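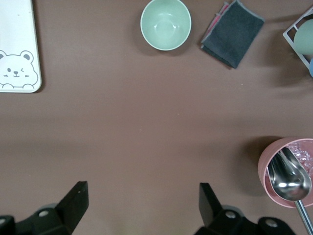
Figure 1. Wrist camera view of the table-clearing task, gripper open, tray, bowl, cloth, rack and cup around the edge of the work area.

Home | Projects | Reports | Downloads | Contact

Can a single arm clear a kitchen table? Results from the Flunau test setup

Final project report, submitted 11th June

1. Background

The question for this project was whether a low-cost arm with a two-finger gripper can do an ordinary household chore without help. We chose clearing and resetting a small table. The chore is short, most people do it every day, and it mixes hard objects with soft ones. Earlier student projects on the Flunau setup used wooden blocks and plastic cubes. Those results were good, but they say little about dishes or cloth.

A chore was counted as done only if a person would not need to touch anything afterward. A bowl left upside down, a cloth in a heap or a spoon on the floor all counted as failures. This is stricter than the rule used in the block projects, where an object only had to end up inside a marked zone.

2. Setup

The arm is bolted to the edge of a brown table. A small camera at the wrist looks down past the fingers, and it is the only sensor used for finding objects. There is no overhead camera. We left it out on purpose, as a household user would be unlikely to mount one over the kitchen table.

The objects are light household items: a white tray or board with a bear printed on it, a mint-green bowl, a dark gray cloth with a pink layer under it, a white wire rack, and a pink cup with a steel spoon in it. The rack stays in place during a run. The others start near the border of the work area, and the middle is kept free so that objects can be set down there between steps.

Control software is the Gernetti package, version as installed in the lab, with our own task script on top. Grasp points come from a small network trained on pictures recorded in August. Objects are labeled by class only. The network does not estimate weight or stiffness.

3. Tasks

Four tasks were defined.

Task A: pick up the bowl and set it down upright in the middle of the table.
Task B: lift the spoon out of the cup and lay it flat, leaving the cup standing.
Task C: pick up the folded cloth, place it in the middle and keep the fold.
Task D: slide the tray to the middle without lifting it.

Start positions were changed by hand before each run. The position of the ceiling light was not changed. In total 316 runs were recorded, divided evenly among the four tasks. Runs stopped by a software error were repeated and are not in the total.

4. Results

Task D was the most reliable. The tray is large, and pushing it needs no grasp. The failures came from the start of the motion, when a fingertip landed on top of the rim and pressed down. The arm has no force sensing and kept pushing until the time limit.

Task A worked well when the bowl was fully in view. When the bowl was partly outside the camera view, the network placed its center too close to the visible part, and one finger came down inside the bowl while the other missed the rim. Adding a short search move before the grasp corrected most of these cases. The search move made each run slower, but we kept it.

Task B gave mixed results. The spoon handle is narrow and reflects the light, and the bright spots on the metal moved as the camera moved. The grasp point often jumped between the handle and the bowl of the spoon. In the runs where the handle was held firmly, a second problem appeared. Pulling the spoon out at an angle tipped the cup. Rotating the wrist to line up with the handle before lifting reduced tipping but did not remove it. A person holds the cup with the other hand, and a single arm has no equivalent.

Task C was the weakest by a wide margin. The dark cloth was found easily enough against the table. Picking it up was the problem. The fingers closed on the top layer only and the fold opened, or they took hold of both layers and pushed the cloth into a ridge. In most of the runs where the cloth reached the middle, it had to be refolded by hand and was therefore scored as a failure. Grasping at a corner was worse than grasping at the center of an edge.

5. Time

The median time for a finished Task A run was 56 seconds, including the search move. A student did the same thing in under two. We do not consider speed a serious objection for work that can run while the house is empty, but it matters if the arm shares the table with people.

6. Comparison with shop-floor use

Feltura, a small packing firm, let us watch a sorting line for one morning. The arm there handles about 1000 parcels per shift with few stops. The differences from our table are easy to list. Parcels arrive in one known place, they are stiff, and the lighting is enclosed. When an item is missed it goes around again. None of this holds in a kitchen, and the success of that line should not be used to predict the success of a household arm.

7. Limits of the study

Only one cloth and one bowl were used. The light was constant, so shadows always fell in similar directions, and the network may have learned them. We tried a few unrecorded runs with the blinds open and the bowl detection became worse. The training set held 1125 pictures, all from the same table. The Yang gripper pads were not replaced during the project and showed wear at the end, which could have affected the later spoon runs.

8. Conclusions

With this equipment, moving a rigid object of known type across a table is close to usable at home. Removing one object from inside another is possible but not dependable. Handling folded cloth is not ready. By the rule in Section 1, the arm cannot yet clear this table alone.

Further work should begin with fingertip force sensing, which would address the tray failures directly and probably some of the cloth failures. A second arm to steady the cup would be the next step, budget permitting. We also suggest recording new training pictures on at least one other table surface before any more runs are scored.

Run logs and the task script are stored in the project folder on the lab server.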